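Evton open lab evening, February. Notes typed up on the bus home, so bear with me

Got there late. Parking behind the Magaña building is a joke, the sign points you at a loading ramp and the ramp has a chain across it. Went round twice. Doors were 4:30, I walked in closer to 5, missed the welcome talk and apparently the good sandwiches.

Evton for those who don't know is the student robotics program that runs out of the old offices on Verska Street. Not a competition team, though a few of them do that too. More of a long project course. You sign up, you get put in a group, your group gets one household job and most of a school year to get a robot doing some version of it. Twice a year they open the doors and let people like me wander through asking dumb questions.

Quick run through the rooms in the order I saw them.

Front room. Beginners, first term. Little wheeled carts following tape on the floor. Loud. One cart kept turning left at the same corner and driving into a table leg and the group let it, over and over, while they argued about the light sensor. A dad next to me was filming the whole thing. Good energy in there but hot, no windows open.

Second room. Grippers only, no arms, bolted to planks. Students had printed their own fingers and you could try them by hand with a lever. Soft ones picked up an egg. The stiff ones did not pick up an egg (there was a towel ready). I liked that the failed versions were kept in a shoebox with dates on them. Somebody asked for more of that at the last open evening and they did it, so credit there.

Hallway. Posters. Too many words on most of them. The one worth stopping at was from the group called Cludance, a plot of how many practice runs they had recorded since the fall. 1,701 and still going up. The line is flat for most of December, exams I guess, then shoots up. Next to it a handwritten list of reasons runs got thrown out. "Dropped it." "Cable." "Forgot to press record." "Cable" again. That list told me more than the rest of the hallway put together and I would of taken a copy if there was one.

Third room I skipped, it was a talk and it was full.

Back room, which is what I came for. Household tasks, two-armed machines, the older students. They only let small groups in, 20 minutes each, and you stay behind the tape. Bags stay outside. Fine by me, last year people were stepping on things.

My own interest in all this is pretty narrow. I teach a shop elective for 14 and 15 year olds and I want to know how much of it could be done at a school with no money and one room. So I look at the furniture as much as the robots. Do they have a proper workshop, what's on the tables, where do the wires go. And back there it's a plain white desk with a laptop on it, a lidded cup next to the laptop, a black shower set up on the wall behind and cables running off the desk to the floor. A student in a gray hoodie sitting there with a wooden-handled hook tool in his hand and a black cloth hanging down over the desk edge. Two silver arms on the GALBOT machine facing all that. Apart from the machine, which we could never buy, I could put that corner together out of our storage closet. Ok not the shower. 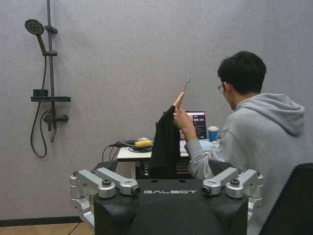 Asked one of the mentors what a beginner should learn first if they want to end up in the back room. She said keeping notes. Not what my kids will want to hear. Second answer was cable management, third was patience with other peoples code. She also said groups of 3 work better than groups of 5, with five there is always one person holding a phone.

Asked about cost. Fees cover materials, the room is cheap, the big hardware is shared between groups on a booking sheet and the booking sheet is the main source of fights. Evening slots go first. There are 2 late slots a week and older groups get them, which the younger ones think is unfair, and said so, in front of the mentor.

Things I'd change. Label the rooms. Move the talk somewhere with more chairs. Put the Cludance poster at the entrance and not behind the coat rack. Coffee was gone by 5:30.

Things I'm stealing for my class: the shoebox with dates, and the thrown-out list. Starting both after break.

Next open evening is before summer, no date up yet. They take school groups if you email ahead, max size 20, and someone from the school has to stay with them the whole time. Bring a jacket for the hallway, the heat doesn't reach it. And park on the street, forget the ramp.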